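Running the Cabinet Scene at the Open Day Station

The September open day uses the Kerura simulator on the second bench. Emlyn Sayce sets up the station; visitors drive the arm.

1. Start Kerura and load the cabinet scene. Wait for the step counter to reach 161 before touching the controls.

2. Switch to the gripper view. Open the fingers fully and bring them over the green panel. Stop there and let the visitor look at the spacing.

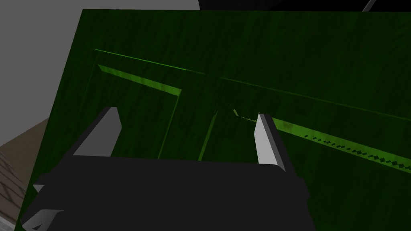
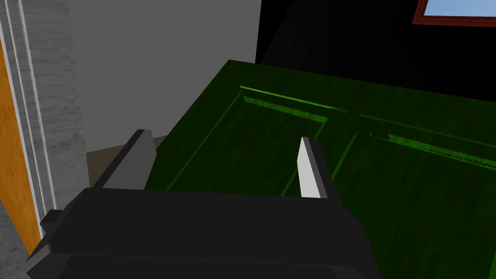

Gripper view, fingers apart, green panel beyond.

3. Hand over the controller. Keep the speed limit at 6. The visitor should line up on the bright beveled edges of the inset; the flat areas are dark and give poor depth cues.

4. End each run at 2,000 steps. Press Reset, then confirm that the arm has returned to its start pose.

Saving the Log

Export to the Jadik folder before the next group. If the export fails, restart the scene and tell Mared Gethin which run was lost.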